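Robots in the Laundry Room: Your Questions
Panildale Laundry & Linen – Staff Pages
Last updated Wednesday, January 1, 2025

Hi all! I run the day shift on the wash floor, and since the fall I've also been the person who gets asked about the robots. I get asked at the time clock, in the parking lot, and one time in the dentist's waiting room. So I wrote down what I keep getting asked, plus my answers. If yours isn't on the list, come find me or drop a note in the box by the break room.

Is anybody losing their job over this?
No. Management put that in writing for the whole of the trial, and the letter is pinned up next to the schedule if you want to read it yourself. What happens after the trial I can't promise, and I'm not going to pretend I can. I asked the same question you did, and I asked it first (and pretty loudly).

So what are the robots supposed to do?
Small-load work. That's the personal laundry we take in from the care homes, where every resident's things get washed separately. The arm takes items out of a basket, puts them in a front loader, shuts the door, and later does the same thing backwards. The big tunnel washer and the ironing line aren't part of this at all, so if you work over there your day stays the way it is.

Who makes them?
The arms come from Clulon. The software that ties them to our order tickets is called Kakska, and yes, I had to ask how to spell it too. If the screen says Kakska is offline, just work the paper tickets like we always have.

Why is there a practice corner, and what goes on there?
New kinds of items get tried in the practice corner before they go anywhere near a customer's order. Towels were easy. Fitted sheets were a mess for weeks! Then there are the oddball things families send in – slippers, seat cushions, stuffed animals – and those are hard for a gripper because they squash and roll and there's no obvious place to grab.
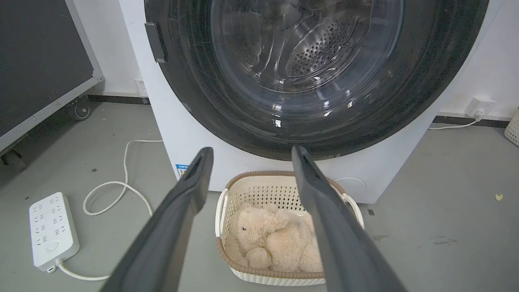 The gripper's view in the practice corner, with a teddy bear in the basket and the washer right behind it.

If you're in the practice corner, please watch the cords on the floor. I've asked for cord covers and I'll keep asking until they show up.

Do I have to work with a robot?
Not during the trial. It's sign-up only, and you can step off it at the end of any week without giving me a reason. If you do sign up, you get 3 paid hours of training on the clock, and you'll never be the only trained person on the shift.

What changes for me if I sign up?
Less bending, for one thing. Before this, a person on small loads could be down at floor level and back up 300 times in a shift, and my knees remember every one of those. What you get in exchange is more sorting, more checking pockets, and more time looking at a screen. Some folks love that trade. A couple told me they got bored and went back to folding, and that's fine too.

The thing I didn't see coming was how much talking there is. You end up explaining to the Clulon techs why we turn sweaters inside out or why a zipper has to be closed first. Turns out we know a lot that was never written down anywhere.

Can it hurt me?
It stops if it bumps into something, and there are 2 red stop buttons, one on the table and one on the wall. Use them any time you feel like it. You will not get in trouble for stopping it, even if everything was fine. Tie your hair back, take off your lanyard, and don't reach into a washer while the arm is moving.

Does it record me?
It has a small camera by the gripper so it can see what it's picking up. I pushed on this one hard. The footage is for training the robot and can't be used for write-ups or for timing anybody. That's in the letter too, second page.

Is it faster than we are?
Ha, no. Our best week so far was 103 small loads with the arm, and our regular crew beats that without breaking a sweat. It does keep going through lunch, though.

Will the pay change?
Trained operators get the lead rate for the hours they're on the robot. It shows up on your stub as its own line. If it's missing, tell me before payroll closes.

Is the Abbasi building getting them too?
Not yet. The Abbasi crew is coming over in January to watch for a day, so please be nice and save them some parking.

Where do I sign up?
Clipboard on my office door. Write your name and which shift you're on.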